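Folding at Home: Our Laundry Project, Kandinberg House
2024-09-29

We started this project in March with what felt like a very simple question -- how long does it take to fold a shirt nicely, and does the surface under it matter? We folded 129 garments in all, from tees to thick sweaters, and we grew rather fond of a few of them along the way.

Striped pieces were our favorites, like the orange one on the turquoise padding, with its thin dark and white lines. Stripes give your eye something to line up!

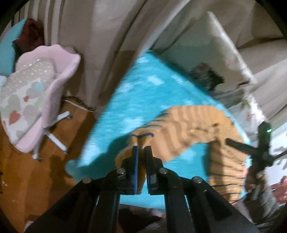

Pavlović wrote back on our draft that stripes only help if you smooth the fabric first, and that we should say so. We agreed, and went back and did 9 of them over again.

The padded surface held soft knits in place better than the bare table did, though it slowed us down on the heavier things -- up to 200 seconds for one stubborn sweater. Next we'd like to try pants.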